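Gripper pads on the hand-held unit – how often do you swap them?

cellkeeper22
We run two hand-held grippers at Trultov and the ribbed pads wear faster than I expected. I change ours at 500 grasps. The Plurnidar sheet says 200, but that seems wasteful to me.

mossop
200 is for hard parts. On card and paper you can go well past it. Check the screws at the finger joints first – if they work loose the pads meet at an angle and one edge goes early.

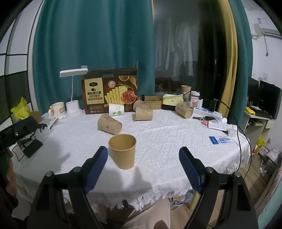
Pad wear depends on what you close on and how square the fingers are when you do it. I do a joint check every 18 days and wipe the ribs with a dry cloth, no solvent. Paper cups are kind to pads when they stand upright, like the one between the fingers there. The ones lying on their sides are harder, as you tend to drag a fingertip along the cloth getting under them.

tinshed_b
Disagree about the solvent. A little on a rag has never hurt ours at Cirgate. Dry wiping leaves dust in the ribs.

mossop
It lifted the glue on two of mine in April. Your pads may be a different make.

cellkeeper22
Joint screws were loose on one unit. Nipped them up and will try 500 again.

Comments (2)

gantryfan: What torque on the joint screws?

oldpendant: Hand tight plus a dab of threadlock. Leave it overnight.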